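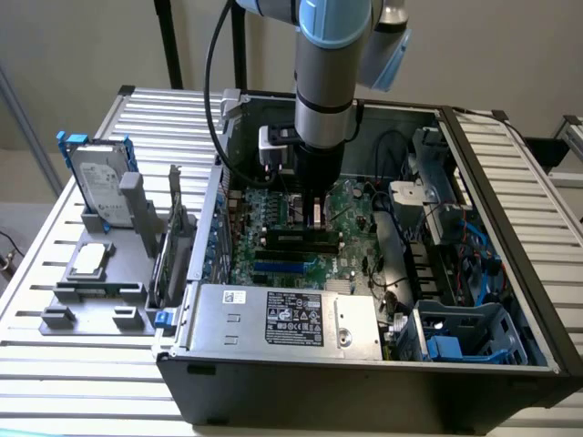 Fig. 1. Arm and gripper over the memory slots of an open desktop tower, parts fixture to the left.

Unit 4 — Budgeting a disassembly cell
Notes to go with the lecture. Bring the cost sheet, we fill it in together.

Where we left off: payback time is only as good as the cost number you feed it. Most student budgets last term had the arm price right and nearly everything else missing.

Start from the task, not the catalog
Write down what has to be handled before you open a price list. For a desktop PC like the one in Fig. 1: memory module, expansion card, hard drive in its caddy, CPU, cables. Every one wants a different grip. Memory is thin and sits low between other parts. Cables are floppy, leave them for a person in phase one.
Then ask what happens to the side panel. Somebody or something takes it off, and it needs a spot on the bench. Bench length is a cost too. Tower on its side + fixture + panel is already wider than people draw it.

Cost lines (copy these headings)
1. Arm and controller
2. Gripper, plus spare fingers
3. Camera or sensor at the wrist, incl. mount and cable
4. Bench or frame
5. Fixtures
6. Guarding and safety review
7. Integration labor
8. Training
9. Spares and service
10. Contingency

Line 5 is the one that gets forgotten. A molded fixture with a slot for the drive, a recess for the CPU and so on only fits the parts it was drawn for. New model of drive caddy, maybe a new fixture. Budget for 3 revisions at least. Kotex quoted our class project one revision and we paid for the other two out of contingency.

Line 3: cable routing. A cable running down the outside of an arm flexes with every cycle and wears. Treat it as a consumable, put it under 9 as well with a replacement interval. Ask the vendor for the interval in writing.

Line 7: rule of thumb for this course only, integration labor equals the arm price until you have a real quote. Yolanda Ostrowski will argue it should be higher when she guest lectures. She is probably right for small batches.

Worked example (Flirkthorpe recycling site)
Delphine Kasprzak ran the purchase and let us use her sheet. Target was 100 towers a shift. Manual bench was doing 91. So on volume alone, hardly any case for buying. The case was in staffing: two people on strip-down, high turnover, and every new hire slow for the first month.
First budget had no money for training and a 30 day install. Install ran over, the safety review had not been booked untill the arm was on site. Book it when you place the order.
Pasen was the low bid. Ruiz-Ortega won it, higher price but spares held locally and a service visit included in year one. Go through the two bids on the cost sheet and see if you agree. Tobias Haddad's group last term did not, and made a decent argument on cash flow.

Lease or buy
Lease if the product mix will change inside the term. Buy if the task is stable and you have somebody in house who can reteach positions. Check who owns the fixtures at the end of a lease!! Usualy not spelled out.

Timing
Quotes go stale. Get all of them in the same month so the prices compare. If your budget closes in May you want specs out well before, lead time on grippers can be longer than on the arm itself.

Questions to put to a vendor
— cycle time on OUR parts, not the demo part
— what does it do when a pick fails, stop or retry
— software license, yearly or one time
— who may change the program without voiding the warranty
— power and air needed at the bench

For next time
Read ch. 6 up to residual value. Fill in lines 1 to 10 for the tower task, two scenarios, lease and buy. One page each, show where every number came from (quote, catalog, guess). Guesses are fine if marked.
Sheets to Lavanya Hegde before class. Mei Dunleavy has the spare copies of the bid packet, see her if yours is missing the Pasen appendix.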